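Production Diary, May

The morning was given to casting for "Kovomard." Ea Hafstein has accepted the lead role of the harbor pilot, and her agreement was received before noon. The part of the brother remains open. The producers have asked that no announcement be made until both contracts are signed, and the press office has been informed.

The director submitted a revised script in the afternoon. It runs to 6 parts, where the previous draft had 7, and the storm now falls at the end of the third. The Kárason company, which holds the rights to the novel, must approve the change in writing. Their reader had earlier objected to the loss of the courtroom chapter, and I expect the same objection again. 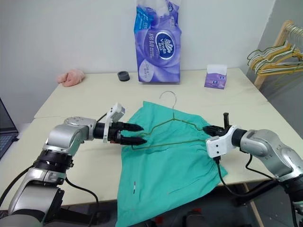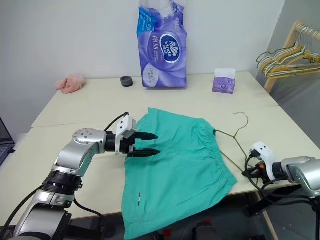 Vernitz has confirmed the use of its water stage for the swimming passages. The rate is higher than the one quoted in the winter, but the stage is heated and can be held for the full shoot. I signed the request and sent it to the finance office at four o'clock.

The open call in Hastero drew 2177 applications for background roles, of which 317 have been kept for a second reading. Letters to the remaining applicants will go out under the standard wording.

A meeting with the composer was postponed at his request. The dialect coach begins work with Ms. Hafstein next week, and her travel has yet to be booked.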